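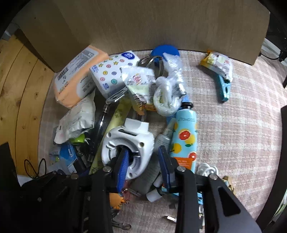
**Unit 2 -- Sorting a mixed pile of household items**

Notes: E. Sanna, Rutherford workshop, August

A mixed pile is sorted by *handling class*, then by use. Assign each item to one class only.

| Class | Typical items | Goes to |
|---|---|---|
| A. Soft packs | tissue packs, snack packets, foil pouches | shallow tray |
| B. Rigid containers | water bottles, tubes | upright bin |
| C. Small hard parts | keys on a ring, clips, caps | lidded box |
| D. Flexible | cloth, cable, plastic bags | flat drawer |

Procedure

1. Clear Class D first. Cable loops and bags catch on other items.
2. Lift bottles by the body -- never by the cap.
3. Keep keys on their ring. A clip resting on a pack is still Class C.
4. Check the carpet for small caps before closing the box.

Unopened packs are not emptied. Record unknown items as "U" and leave them for review.

Reading: Lernine handout, p. 37.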